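Lodow Butcher Block Oil, Unscented

Home / Kitchen / Wood Care / Oils & Waxes

In stock. Ships from the Drivenero warehouse.

Wood wants oil the way a houseplant wants water: quietly, for months, and then all at once with a crack down the middle. Lodow is a plain mineral oil for butcher block counters, cutting boards, wooden spoons and the salad bowl somebody gave you at your wedding. It has no lemon in it. It has no lavender. It smells like nothing, so your sandwiches will keep smelling like sandwiches.

Sizes
Small bottle, for boards and spoons
Large bottle, for counters and islands
Refill pouch, for people who have stopped pretending they'll buy the small bottle

What's in it
100 percent food-grade mineral oil. We were asked to make the ingredient list longer and couldn't think of anything.

How to use it

Wash the wood with dish soap and warm water and let it dry overnight. Overnight means overnight. Oil over damp wood gives you a cloudy patch that will greet you every morning at breakfast.

Pour on more than seems reasonable and spread it with a clean cotton cloth, going with the grain. Get the edges and the end grain, which will drink like a camel. Leave it for a few hours, then wipe off whatever is still sitting on top.

A new surface needs 3 coats, a day apart. After that, once a month is the official advice. We know you. Do it when the wood starts to look pale and thirsty, or when your in-laws are due in December.

If the surface still feels greasy the next day, you didn't wipe enough. Wipe again.

Where it shouldn't go

Skip it on anything with a varnish or polyurethane finish. The oil will sit there like a guest who missed the hint. To check, flick a few drops of water onto the surface. If they bead up and stay beaded on wood you've never oiled, it's probably sealed, and you can spend your money on cheese.

Floors are also a no. One reviewer tried it and wrote us 568 words about the hallway.

Stains, scorches and rings

Oil won't remove a stain. It will give the stain a nice rich color. Sand lightly with the grain first, wipe off the dust, and then start over with the first coat. For beet juice, coarse salt and half a lemon will get you most of the way, and the rest you can call character.

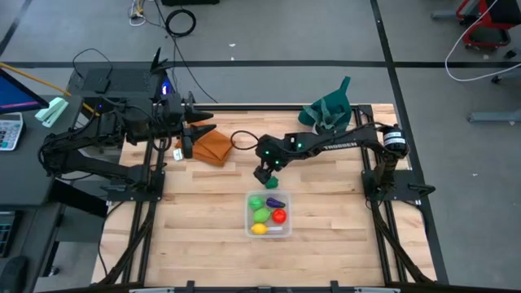

Oily rags deserve a word too. Mineral oil doesn't heat up as it dries the way linseed does, but plenty of people keep both under the same sink, so lay used cloths out flat before you throw them away. Keep them clear of the stove.

Goes well with

Katayama Board Wax, a beeswax blend for the top coat. It adds a soft shine and keeps splashes on the surface a little longer.
Verneo Bench Scraper, for dried dough and other regrets.

Returns

Unopened bottles can come back to us at any time. Opened bottles are yours, along with whatever they leaked on in the drawer. Stand them upright and close the cap until it clicks.

Customer rating
Over 3,000 bottles sold. The most common complaint is that it has no smell.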